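Can a Machine Do Your Chores Yet? Tips for Home and Shop

Last updated 1/11/18

Every winter the mail brings the same question in different handwriting. Should I wait another year and let a robot do it? The short answer is no. The long answer is the rest of this page, sorted by chore, with what to do in the meantime.

FLOORS

Robot vacuums work, up to a point. On bare floor with the chairs up on the table, ours gets most of the crumbs. On shag it quits. It also eats shoelaces, and it once wrapped the fringe of the hall runner so tightly around the brush that I had to cut it free with nail scissors.

If you own one, pick up everything thinner than a pencil before you start it. Tuck rug fringe under and hold it with a strip of painter's tape. Cut the hair off the brush once a week with a seam ripper, which slides under the hair better than any tool that came in the box. Keep your broom. You will still need it for stairs and corners and the strip along the baseboard.

WINDOWS

I tried the Madico window crawler on the big pane in the den. It holds on by suction and has a safety cord, and you will want the cord. It left a half-moon of dirt in all four corners, and I went over them by hand with the same rag I would have used for the whole window.

Do it the old way. A squeeze of dish soap in a bucket of warm water, a rubber squeegee, and a dry rag to wipe the blade after each pull. Work on a cloudy day so the soap doesn't dry on you. Change the rubber when it starts to leave lines.

DISHES

You already own the robot. It is called a dishwasher, and what it can't do is load itself. Scrape, don't rinse. Face the dirty side toward the middle. Mix the forks and spoons so they don't nest. Empty the bottom rack first, or the puddles in the cup bottoms will tip onto your clean plates.

The filter in the floor of the machine needs to come out and be scrubbed with an old toothbrush. A lot of "broken" dishwashers have nothing wrong with them except a filter full of rice.

LAUNDRY

The washing has been automatic for a long time. Folding hasn't. A reader sent me a flyer for the Zustby folding cabinet. You clip each shirt onto a rail by hand, one at a time, and it doesn't take socks, fitted sheets or anything for a small child. By the time I've clipped a shirt to a rail I could have folded it.

Cut a piece of stiff cardboard to the width of your shelf and fold shirts around it. Pull it out and go on to the next. For socks, buy a single kind and throw the rest out. Fitted sheets can be rolled up and put inside their own pillowcase, and the closet door closes just fine on them.

PARTS AND HARDWARE IN THE SHOP

Shop people like to point out that factories have used robot arms for decades. They have, to do the same motion on the same part in the same place all day long. My bench has never had the same thing in the same place twice.

Last May I spent an afternoon at the Samau shop open house, where they had a bolt sorter running. The sign said 1,000 bolts to a hopper. It went through them quickly, too, and I was ready to be impressed until I asked what happens if a washer gets in. Somebody stops the machine and picks it out. My coffee cans never stop.

For a home shop, sort by size first and by type second. Tape one sample to the front of each can or drawer. Pour mixed hardware onto an old cookie sheet with a lip, and when you're done, bend the corner into a spout and pour it back. Run a magnet inside a plastic bag over the floor afterward, then turn the bag inside out over the can.

CORDS, CHARGERS AND THE JUNK ON THE BENCH

This is the one I would pay for. Picking up a table of small odds and ends, a block here, a box there, a charger with its cord half over the edge, is the plainest chore there is, and it's where the machines have the most trouble. A box has flat sides and stays put. A cord changes shape as soon as you touch it, and it likes to be underneath something.

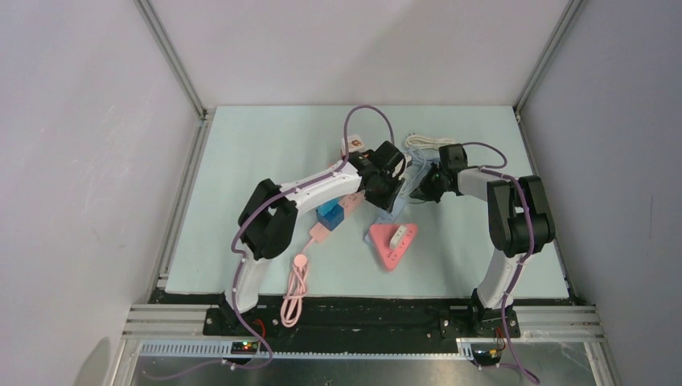

The Dovhaniuk newsletter promised last year that tidying arms would be in ordinary houses "before your next dishwasher." I bought a dishwasher in the fall. I'd want to see an arm coil a cord, put it in the right drawer and shut the drawer, with no one setting up the table first, on a day they didn't pick. Until then:

Coil cords over and under, one loop each way, so they don't twist. Close each one with a strip of hook-and-loop tape that stays on the cord for good. Never wrap a cord tightly around its charger. The wire breaks right where it leaves the block.

Write on a bit of masking tape what each charger belongs to, and stick it on the day you open the package. Store them in cardboard tubes from paper towels, standing up in a shoebox. Anything you can't name after a year goes to electronics recycling.

Clear the bench from one end to the other, never by picking around. Put down a tray for things that belong in another room and carry it out once.

DUSTING

No machine I would let near my shelves. Damp microfiber cloth, top shelf down, floor last.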